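Start-of-episode rules for cloth handling: what should the written procedure say?

Posted by Ksawery Sikora
Thursday, May 15, 2025

Our group is revising its written procedure for garment handling with a two-finger gripper. The present text says only that the arm must begin "clear of the workpiece." Operators interpret this differently, and reviewers have rejected 53 episodes on that ground. Is there an accepted form of words?

Stovley_Lab

Set a minimum height in the procedure and have the software enforce it. We did so in December and the disputes stopped.

Wiesława Sowa

A height limit alone is insufficient for cloth, which has no fixed outline. I would recommend that the procedure require the following:

Both fingers are open and visible in the wrist view before recording begins.
No part of the garment touches either finger.
The table surface can be seen between the fingertips.
Objects that are not part of the task are removed, or are listed in the episode record.
Finger pads are inspected every 2000 cycles and after any change of fabric type.

Reviewers should also be given a reference view to accompany the wording.
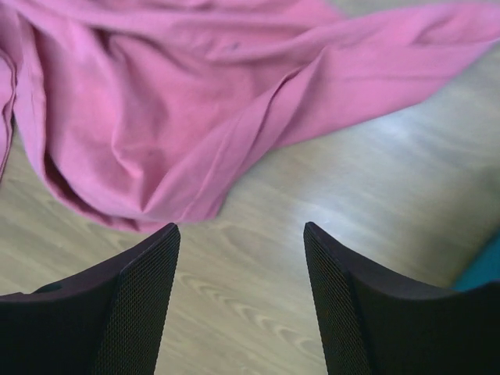
Photo: Zundik documentation group

The pink garment comes close to the fingertips without contact, and bare wood grain shows between them. Under the rules above, the start position is acceptable. The bit of teal at the far right would have to be entered in the record. Glare on the table is a separate matter and belongs in the lighting section of your procedure.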